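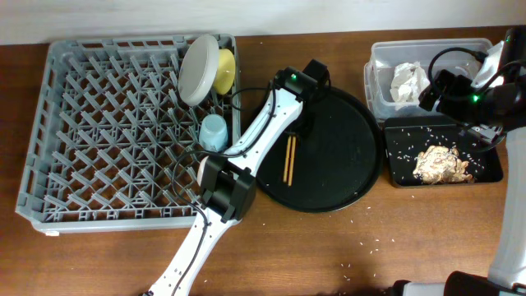
*Otitz at the chopsticks, teatime, March.*

I should say first that I never meant to write the planner for a pair of arms that do the washing-up. I meant to write the planner for a pair of arms that stack boxes, which is easy, because boxes are all the same and they don't roll. But Ernmont (that's the firm, four desks and a kettle at the end of a very long corridor) had sold somebody a table-clearing system over a very good lunch, and by the time the rest of us heard about it there was a contract.

So, Otitz. Otitz is the program, and I want to be clear about that, as visitors always wave at the arms. The arms do as they're told. Otitz decides which plate and which hand and what goes first, and underneath it there's a nasty little piece of code called Garg, which takes whatever Otitz wants and works out whether either elbow will hit anything on the way. Garg says no. That's its whole personality. On a bad afternoon I'd open the log and find 3,086 lines of Garg saying no to things I'd thought were perfectly reasonable.

The chopsticks were my idea, I'm sorry to say. We'd got cups working, and we'd got plates going into the rack on their edges (I cheered out loud at the first one, and a man from the accounts office came in to see what was wrong!), and I thought, well, what about something thin? A plate gives you a nice fat blob of depth to aim at. A chopstick lying on a black tray gives you a sort of rumour. The depth map said there was a tray. The colour picture said there were two brown lines on it. Otitz was supposed to put those two opinions together and come out with a height, and what it came out with, most days, was a height slightly inside the table.

Garg, naturally, said no.

I spent ages on it. I tried smoothing the depth, which made the chopsticks vanish altogether. I tried telling Otitz that anything long and brown must be resting on whatever was underneath it, and that was fine until it decided the grain in the tabletop was a very large number of chopsticks and drew up a plan to pick up the table. It was a beautiful plan, too. It used both hands.

Then there was the rice. Nothing in the contract mentioned rice, so Otitz had no word for it, and anything it had no word for went into a bin labelled "obstacle, small". Every grain got its own little safety bubble. With a proper dinner's worth spilled about, Garg was checking every wrist movement against all of them, and the time to plan one reach went up to 353 seconds. You could go and buy a sandwich. I did, twice, and came back the second time to find it still thinking, with the gripper hanging there and its green light on, and I caught myself saying "take your time, love" to a piece of software.

I fixed the rice at about nine that evening by adding one line that said anything under 8 millimetres could be ignored. I was very pleased with this. I ran it again, and the reach came back in no time at all, and down went the gripper, straight at the bare tray, as calm as you like. I'd told it to ignore the chopsticks as well, of course. They're thin. That's the entire trouble with them.

I think that was when I started talking to it properly. There's a window in Dradov, which is the tool we use for looking inside the planner, where you can type a note next to any step and it gets saved with the run. It's meant for things like "bad grasp" or "check lighting". I typed: *What do you think those are?*

I was tired. I got my coat.

In the morning I opened the run to clear it and there was a line under mine. Dradov fills that field by itself if a label's missing, it picks the nearest guess from the list, so there's a dull explanation and you're welcome to it. But the list is plates, cups, trays, napkins, boxes. I wrote the list. The line said: *two of something. keep together.*

Well, I sat there for a bit. I searched the code for the words and got nothing. I searched Dradov, and Garg, and an old folder of mine from before Ernmont, and still nothing. Then I made a new kind of thing in Otitz called a pair, with one height between them and one grasp across both, measured from the tray up. I took the rice line out and wrote a better one, which looked at length as well as thickness. It took most of the day. Almost 304 test reaches in simulation, and Garg grumbled at a few and let the rest go.

At teatime I switched over to the real arms. The left one swung across from the rack and stopped above the tray, and in Dradov the little box drew itself around both chopsticks at once, labelled *pair*. It asked me to confirm, as it always does before it closes its fingers.

I typed *go on, then* in the notes, and pressed the key.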